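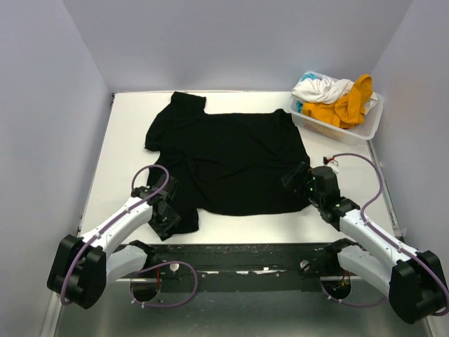

Folding station, pre-session check with my comments
Trodlow site, bench 2 -- Wednesday, early shift

Table top clear and wiped down
OK. Found a bit of grit near the back and got rid of it. Please don't use the spray cleaner, it leaves the top slick and the shirts skate everywhere!

Hoses on both arms
OK, with a grumble. I ran each arm through its full reach by remote and nothing snagged, but the loop over the left gripper rides higher than I'd like. Two ties re-done at the forearm. Look again at lunch.

Front rail
Scuffed, same as last month. Cosmetic only. Knobs are snug.

Gripper fingers
Left OK. Right was slow to open on the first try and fine for the next 30. I've written it up for Rostami to look at -- if it sticks again, stop the session and tag it out.

Emergency stop
Pressed from the operator's chair and again from the side panel. Both arms held where they were. Pass.

Speed limit in teaching mode
Set to 500 when I came in, and it should be 33 for new operators. No idea who bumped it. Fixed, and there's now a note on the screen. FAIL on arrival, pass after the change.

Remote handles
Left one has a sticky trigger. Usable, but you'll find yourself squeezing too hard and then the gripper bunches the sleeve. Go gently.

Laundry
Basket goes in the back right corner, well clear of the elbows. Start with one shirt flat, front edge of the table showing. Black shirts are a pain because I lose the finger tips against the fabric on the monitor, so take your time on those. Check pockets and pull any pins or loose buttons.

Hands out
Nobody reaches in to straighten a shirt while the arms are live. I know it's tempting. Pause, wait for the tone, then reach.

Recording
Madness (yes, that's still the name of the logging software) had 600 demos saved and room for more. Send the lot to Hevovberg before October.

Result: cleared to run, right gripper on watch.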